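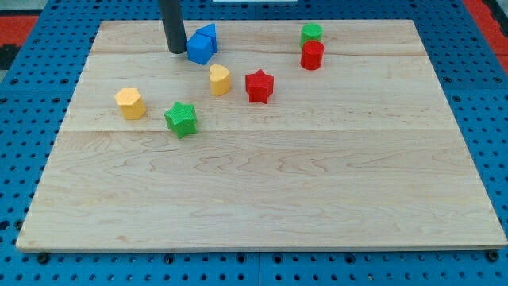 Third winter in this apartment and I finally have a routine for wood that dries out when the heat comes on. Indoor air here drops fast in November. Pale maple shows it first at the seams, the faint lines where one plank meets the next, so that's where I look before I oil anything.

Oil I use is plain food-grade mineral oil from Mernel, the hardware store on Tuvholm Street. Thin coat, leave it overnight, wipe in the morning. Skip olive oil, it goes rancid.

Wash and dry both sides. Wetting only one face is how boards cup. Stand it on edge to dry, never flat on the counter.

Spoons get the same treatment. I do 4 at a time in a bread pan.

If a seam has opened enough to catch a fingernail, oil won't fix it. It needs glue and clamps. I paid for that once on a butcher block and it took them two weeks.

Humidifier helps too. Mine is on low in the kitchen from now until the heat goes off. Next up is the table, which needs sanding first.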